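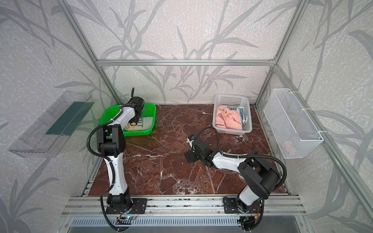 Fixed view, cell 2. Left gripper over the green basket, right gripper low near the middle of the table.

Ticket: right arm stops at the handover point, planner reports "no valid path"
Component: Cumov planner, Boyer perception node
Status: Open, workaround in place
Priority: Normal

Summary

After we updated Cumov in March, the right arm sometimes refuses to move away from a two-arm grasp. The left arm is not affected. The grippers hold their position, the state machine waits, and after the timeout the task is cancelled. There is no error from the motor drivers and no emergency stop. I first thought it was a communication problem, but the joint states arrive at the normal rate during the whole stop.

The log of the planner always contains the same two lines:

WARN start state in collision: right_wrist / object_0
ERROR no valid path, 11 attempts

Setup

Two arms on the front rail, one fixed camera, and a camera at the wrist. Perception is done by Boyer, which segments the objects and gives a collision shape to Cumov. Episodes are recorded with Emulis. The cell configuration was not changed in the update, I compared the files.

How to reproduce

1. Start the cell with the default Molari profile.
2. Run the two-arm task with a flat, flexible object.
3. Let both grippers close on the object.
4. Request a free motion of the right arm.

It does not happen at every run. In the recorded set of 1,504 episodes I found the two log lines mostly with thin objects. With towels I found them less often, and with boxes never.

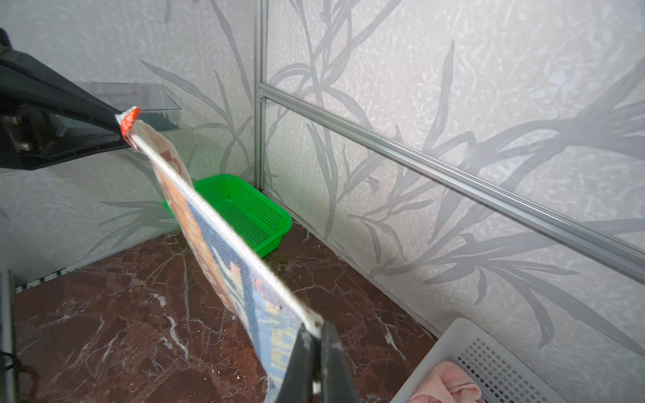
Wrist camera, patterned piece held by both grippers and seen nearly from the edge.

Analysis

When the held piece is turned with its edge to the camera, the segmentation mask becomes a narrow strip. Boyer then has very few depth points on the object itself, and it fills the shape with points from behind. In the view above, the strip passes in front of the green basket and the wall. I exported the shape for a similar view and it contained 3,523 points, of which the larger part was on the wall. The resulting box is so deep that it includes the wrist. Cumov is therefore correct to reject the start state, given the shape it receives.

The old version did not show this problem, as it ignored contacts between the wrist and any attached object. The new version ignores only the contacts of the fingers. This change is in the release notes, but under "cleanup", and I did not notice it at first.

What I tried

- Larger padding at the wrist: worse, as expected.
- Smaller padding: no difference.
- Longer planning time: no difference, the start state is rejected before the search begins.
- Restart of the Boyer node between grasp and motion: helps one time, then the stop comes back.
- Freezing the object shape at the moment of the grasp: works in all runs so far.

Workaround

In the Molari profile, set freeze_shape_on_grasp to true and reload the profile. A restart of the arms is not needed. Please do not disable the collision check for the whole right arm. I saw this suggestion in an older ticket, and with it the arm can touch the wall of the enclosure.

One disadvantage remains. If the object slips after the grasp, the frozen shape is wrong and the planner does not know it. For slow motions we can accept this.

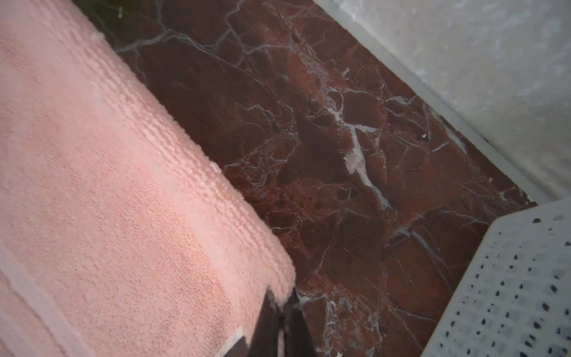

Second case: mask follows the cloth, depth follows the floor

I add this case to the same ticket, but I am not sure that the cause is the same. With the pink towel the mask is good, also along the ribbed border. The depth is less good. The polished marble reflects light, and near the thick white vein the depth image has holes. Boyer closes the holes by interpolation from the towel edge, so the towel shape grows over the floor. Cumov then plans a large detour around nothing.

With max_hole_fill reduced to 2 the detour disappears, but small gaps stay open in the shape of the towel. I did not yet test if this disturbs the grasp selection.

Open questions for the maintainers

- Can Boyer reject background points by distance from the gripper, before the box is computed?
- Can Cumov write the size of the attached shape in the warning? It would have saved me a full afternoon.
- Is it planned to bring back the old contact rule as an option?

I keep the logs and the exported shapes in the Emulis folder of this ticket. If you need the raw depth images also, please write here and I will upload them during the night, as the files are large.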